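The Smallest Kitchen in the House Is the Only Clean One
By Seidu Atinga

I have been cooking for a family for 16 years, and I would like to file a complaint about the toy kitchen.
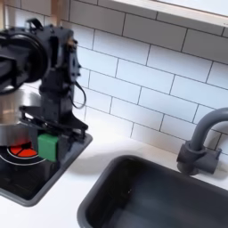
My complaint is envy. Our own counter has not been bare since January. It holds mail, a bread bag, three lids that fit nothing we own, and a jar of coins my wife calls the vacation fund. Play kitchens get a smooth white surface with room to work. They get a sink with nothing in it. They get a proper gooseneck faucet, too, while ours drips on the left and sulks on the right.

Consider the stove. On a toy one the burner is a printed red circle, permanently lit, and in all these years I have never heard of one boiling over. Mine has a crust from a rice incident in our Gretport apartment that followed us through two moves, and I no longer fight it.

Then there's the menu. A green block goes over to the stove and it's soup, or peas, or a birthday cake, and the diner is expected to say "delicious" and ask for more. I tried this with lentils. Both of my children asked what else there was.

People fret that these things teach kids a fantasy of housework. I say let them have it. I paid 183 dollars to have our drain cleared last winter, and the plumber shook his head at me the whole time. My daughter washes up in a sink that isn't hooked up to anything, and she whistles while she does it.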